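施設訪問報告　Umeo組み立て玩具資料館 公開日

1. 訪問の趣旨
当会教材環境部会では、児童向け施設における組み立て玩具の保管、清掃および作業台まわりの仕様を調査項目としている。2019年4月18日、Umeo組み立て玩具資料館の公開日にあわせて同館を訪問し、収蔵室、洗浄室および試作室を見学したので、概要を報告する。訪問の申し入れは1月に行い、館側からは事前に見学順路と館内図の提供を受けた。

2. 施設の概要
同館は、玩具販売を営むPlulberg社の旧倉庫を改修した二階建ての建物である。一階に受付、展示室および洗浄室、二階に収蔵室と試作室がある。展示室は通年で開いているが、収蔵室と試作室に立ち入ることができるのは公開日に限られる。受付で靴を履き替え、手荷物を預けたうえで、午前の組として案内を受けた。
収蔵品の台帳には3217点が登録されており、このうちブロック類は600点を占める。ここでいう一点は箱または袋の単位であり、個々の部品の数ではない。台帳番号は箱の短辺に貼付され、棚に収めた状態で読み取ることができる。

3. 収蔵室
棚は可動式で、箱の高さに応じて棚板を移す方式をとる。もっとも古い木製積み木は最下段に置かれ、上段になるにつれて年代が新しくなる。地震時の落下を考慮し、重量のある箱を腰より上に置かないことが館の内規に定められている。
当会の関心が高かったのは、部品が混在したまま寄贈された箱の扱いである。同館では色による仕分けを行わず、接続部の形状が合うものどうしをまとめる。色別に分けたほうが展示には映えるものの、貸し出しの際に組めない部品が混じるという不都合が過去に生じたとのことであった。分類を終えていない箱は113箱あり、収蔵室の奥に別置されている。

4. 洗浄室
返却されたブロックは、ぬるま湯と中性洗剤で洗い、網に広げて一晩置く。印刷のある部品は湯に浸けず、固く絞った布で拭く。接続部の内側に水が残りやすいため、網に並べる際は開口側を下に向けることが徹底されていた。
布製の付属品と卓上マットは別工程である。マットの表面に入り込んだ細かなごみは拭き取りだけでは落ちにくく、館では柔らかいブラシを併用している。なお、拭き跡が残りやすい濃色のマットは数年前に使用を取りやめたという。

5. 試作室
試作室では、貸し出し用セットに添える組み方の手引きを作成している。作業台は三方を壁で囲った形で、壁には白い目地の入った青灰色のれんが柄の壁紙が張られている。台上のマットは淡い桃色とクリーム色の地に花、緑の葉、水色の蝶をあしらったもので、中央部には擦れと細かな黒っぽいごみが認められた。台上には、平らに敷いた層の上に緑、橙、青のブロックを立てて並べたものがあり、右手には橙と黄緑の小さな組が寝かせてあった。
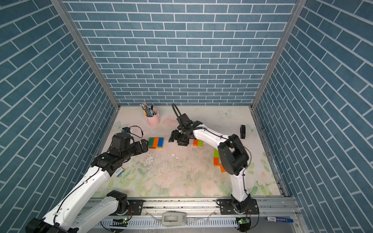

手引きの作成にあたり、館では完成形よりも途中の段階を重視している。利用施設から寄せられる照会の多くは、最初の層をどの向きに敷くかという点に集中するためである。現在の手引きでは、土台となる層に一頁を充て、その上に載せる部品の順序は次の頁に送っている。従来の版は両者を一枚の図にまとめており、年少の利用者には読み取りにくいとの指摘があった。
部品の色名についても改訂が進められている。緑と黄緑のように近い色が同じセットに入る場合、文字による表記のみでは取り違えが起こりやすい。改訂版では色見本を欄外に刷り込み、照明の色味が異なる部屋でも照合できるようにする方針である。印刷はSkonda印刷所に委託され、紙は折り目の割れにくいものに切り替えられた。
見学者からは、マットの柄が細かいと小さな部品を見失うのではないかとの質問があった。館の回答は、淡い色の柄であれば大きな支障は感じていないが、白やクリーム色の部品を扱うときは無地の盆を敷くというものであった。当会の加盟施設でも柄物のマットを用いている例があり、盆の併用は直ちに取り入れることができると考える。

6. 貸し出し制度
貸し出しは施設単位で、昨年度の実績は231件である。期間は三週間を限度とし、延長は一回に限り認められる。箱には部品表が同封され、返却時に借り受け側が記入する。不足があっても弁償は求めないが、部品表への記載は必須とされている。
近隣の学童施設Pillayでは、返却前に子どもたちが部品表を読み上げて確認する時間を設けているとの紹介があった。所要時間や人数についての資料は得られなかったため、別途照会する予定である。

7. 所見
収蔵、洗浄、手引きの作成が一つの建物のなかで行われており、返却品の傷み具合が手引きの改訂に反映される体制が整っていた。とりわけ洗浄室の手順書は簡潔で、当会の清掃指針を見直すうえで参考になる。
他方、試作室の卓上マットについては交換の目安が定められておらず、担当者の判断に委ねられている。擦れの程度をどのように記録するかは当会でも未整理の事項であり、次回の部会で取り上げたい。
洗浄室の手順書の写しと改訂前の手引き一部は、当会事務局の資料棚に配架した。閲覧を希望する加盟施設は、事務局窓口まで申し出られたい。

教材環境部会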